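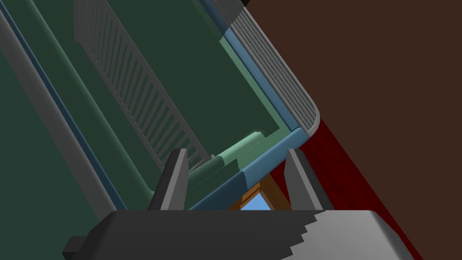 Skultstead releases simulation testing code for household robots

Skultstead has published a code of practice for developers who train and test household robots in simulation. The code takes effect in September and applies to all work carried out under the institute's shared testing program, including projects run with its partner laboratories at Prurkcombe and Skenelley.

The document sets out how simulated trials are to be designed, recorded and reported before a robot arm is allowed to work with real appliances, cupboards and furniture. It replaces a set of internal guidelines that had been revised several times and was no longer being read the same way at every site.

Under the new code, a developer who reports a success rate for a task must base it on at least 1,000 simulated trials, with the starting position of the arm and the layout of the room varied between them. Failed trials must be kept for the same length of time as successful ones. A trial that was stopped early by the operator is to be recorded as stopped, and may not be left out of the total.

The code also deals with the appearance of simulated rooms. Developers are required to vary lighting, surface colours and shadow, and to state which rendering settings were in use. Wrist views, in which the gripper's own fingers hide part of the work area, must be tested separately from fixed overhead views. The working group behind the code found that results from the two were often combined in project reports, leaving readers unable to tell how well a robot performed when its view of a rack, handle or shelf was partly blocked.

"A simulated kitchen is a safe place to make mistakes, and we want developers to make them there," the institute said in a statement. "The record of those mistakes should travel with the software when it leaves the simulator."

Contact with appliances receives a section of its own. Doors, drawers, racks and lids must be given stated limits for force and travel, and any trial in which the gripper passes through a solid surface through a fault in the simulation is to be marked invalid. Where invalid trials are found, the developer must correct the model and run the full set again. Selective re-running of single trials is not permitted.

Before moving to physical equipment, each project must complete 100 supervised trials at reduced speed. A person trained in the use of the emergency stop must be present for all of them – remote supervision will not meet the requirement. The results are to be set beside the simulated results in the same report, using the same definition of success.

The draft code was open for comment from February to April. Skultstead reviewed 1,427 recorded trials from earlier projects while preparing it, and the review led to two changes. The definition of a completed grasp was tightened, and a rule was added requiring developers to note when a colour or material in the simulator differs from the item it stands for.

Several respondents asked for lighter reporting rules for small teams. The final text allows a short form for student projects that remain entirely in simulation. Projects that will later use physical equipment must file the full report regardless of size.

Existing projects will have 30 days from the start date to file a transition plan. Those using the Khúc simulation library may use the report template supplied with it – other teams will need to adapt the template to their own software. The Prurkcombe laboratory will answer questions about file formats, and Skenelley will handle requests for training in supervised trials.

The code will be reviewed after its first year of use. Copies are available from the Skultstead program office in English and French.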